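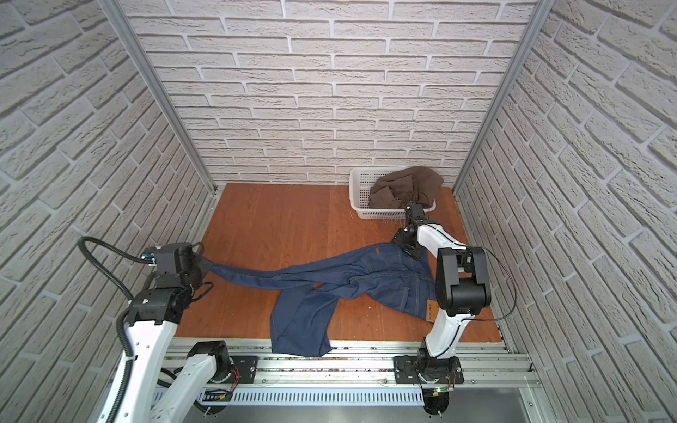 Trirneveck Moves Denim Handling at Castberg Returns Center to Two-Arm Stations

CASTBERG, November – Trirneveck, a processor of returned and secondhand clothing, has put nine two-arm handling stations into regular use at its Castberg returns center. The stations, supplied under the product name Resa, take garments out of a basket and spread and fold them on a wooden tabletop. Jeans are the first category, with one gripper at the waistband and the other at a leg end.

The Castberg site handles 1277 pairs of jeans per shift. Until now, each pair was lifted, shaken out and folded by hand. The stations take 557 of those pairs. The rest stay on the manual line, including items with heavy trim, missing closures or torn seams.

Staffing on the shift is unchanged. Employees who folded full time now rotate between inspection, basket loading and station supervision, with no one assigned to manual folding for more than half a shift. Each operator covers three stations and clears a stopped garment from the front of the table. Station operator is a separate pay grade, one step above folding.

"Heavy denim is hard on wrists and shoulders, and that was the complaint we heard most from the floor," said Essam Soliman, operations manager at Castberg. "The arms are slower than an experienced folder. We planned the line around that."

Training was run by Bennani, the integration contractor, and takes two days. It covers stop and restart, gripper checks and cable inspection – mechanical repair remains with the site maintenance team.

Knitwear trials begin on Thursday at one station, using a test lot of 412 sweaters.

Media contact: Trirneveck Communications, Castberg returns center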